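Thread, as I have spent another week near robots and my family has stopped asking how it went.

The question I get at every cookout is whether a machine can do the chores yet. People mean laundry. I work on shop-floor stuff, so I answer about putting a part into a slot, and then they go look for the potato salad.

But it's the same question. A shop floor is a kitchen with better lighting and more forklifts. Pick up the thing, turn the thing the right way, put the thing where it lives. My kids can't do it either.

Our current chore at Wiltthorpe: take a plastic part, line it up with its opening on a board, slide it in. A new hire gets this in one try, while telling you about their weekend.

The arm got 284 out of 436 last month. I put that on a slide and people clapped. If a dishwasher put away 284 of your 436 plates you would not clap. You'd be standing in the other 152. 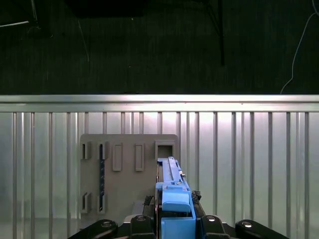 Most of the misses are small. The part goes up a hair crooked, catches on the lip, and then the arm has to decide whether it's done. A person feels that catch and wiggles. We have spent a good chunk of our budget on the wiggle.

Farzad Shokri, who runs our test bench, wrote the wiggle. It has a proper name in the code, but everyone says "do the Farzad." He's not thrilled. It took our success rate up enough that he's stuck with it.

Then there's shine. Anything bright and ribbed behind the work plays tricks on the software. You can fix this with matte paint, and we did, in one building. The customer has other buildings. The customer likes metal.

Somebody asked in replies why we don't just build a special machine for each job. We do! The world is full of them, they're great, and they cost a fortune to change when someone in purchasing picks a different part. The whole pitch of a general arm is that you don't have to start over. So far we start over a medium amount.

Also from the replies: "my robot vacuum is fine." Your robot vacuum is a hockey puck with ambitions. It got to skip hands entirely, and hands are where the money goes to die. Mine is under the couch right now with a sock.

I visited the Flellon plant in Vestovmont to see their version. Very clean place. Their arm does almost 700 parts a shift and there is a man on a stool next to it. I asked what the man does. "He helps." I've thought about him a lot since.

Quick word on demo videos, as they're all over my feed again. When you see a robot fold a towel, check the clock on the wall behind it, if they left one in. I once watched 90 seconds of smooth folding where the shadows went clear across the table.

Kazlauskienė, our partner lab, has the rule I like best: no video without the failures left in. Their clips are very long. I trust them more than anyone.

So, can machines do chores yet? On the shop floor: one chore, with the same part and the same board, and a person within walking distance – yes, and getting better. At home: the dishwasher is still the best robot you own, and you load it yourself.

We rerun the full test in July with new fingers and a new wiggle. Farzad has asked that this one be named after me.

To the person asking if it could do their kid's Lego: please send the kid, we're hiring.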